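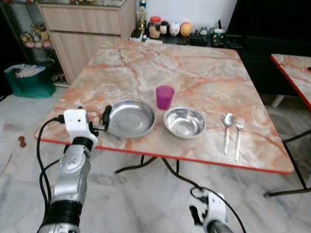

Figure 3. Head-camera view of the tableware task: plate, bowl, cup, spoon and fork on a folding table, with the left gripper near the plate rim.

4.2 Evaluation of the Kundance kit in a home setting

The Kundance two-arm kit is sold by Softić as a complete package of arms, grippers, cameras and recording software. The present section reports its use on household table tasks. Recording was carried out in a private home in Jesotstead under the direction of Yeshi Derese, and the resulting data were checked by Costel Hodoroagă at Tellwood. No changes were made to the room. Shelves, counters and a second table were left in place, as the vendor states that the kit does not require a cleared background.

Over the study period 3,657 attempts were recorded, of which 361 were set aside during checking. The most common grounds for removal were dropped frames on one of the wrist cameras and a start position outside the range given in the manual. Polished steel dishes were included on purpose. Their reflections are a known source of error in depth estimates, and the vendor's printed material does not address them.
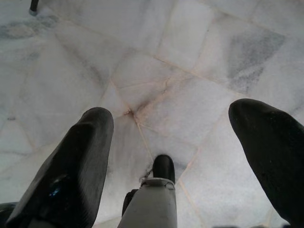
Figure 4. Wrist-camera view with the gripper open over the marble floor.

The wrist cameras keep both fingers in view when the gripper is open, which allows finger position to be checked against the logged joint values. Their exposure is set automatically and cannot be locked in the version supplied to us. On pale stone the image tends to wash out, and fine surface detail is reduced. Softić has been informed of this point. Setup from the shipping case took around 70 minutes, including calibration of both arms.

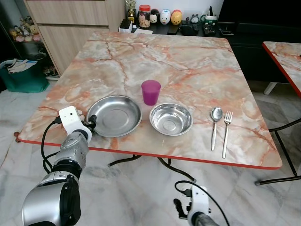 4.3 Object Placement and Reset

Each attempt began with the dishes in a loose row and the spoon and fork parallel at the right. Exact spacing was not controlled. Small shifts between attempts were accepted, and the cup in particular was allowed to stand forward or back of its neighbors. The software prompts the operator to confirm the layout before each recording. This prompt cannot be turned off, and in sessions of 1,000 attempts or more it adds a considerable amount of operator time.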